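Does the Varkivwood series have to be read in order?

Socorro Mosquera
I've been handed book 2 of the Varkivwood romances by a friend who swears it stands alone. I'm 85 pages in and everyone is still upset about a wedding I wasn't invited to. Do I go back, or press on?

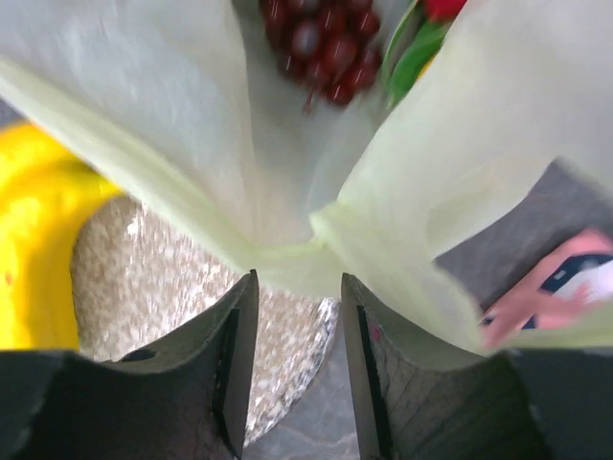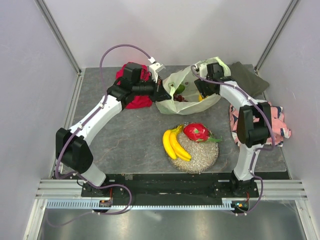

Floretti
Go back. The wedding is most of book one, and the brother's sulking makes no sense without it – it barely makes sense with it. Only 278 pages, and a good third of those are longing glances.

Haberkorn
i read them backwards and was fine. the duke is awful in all of them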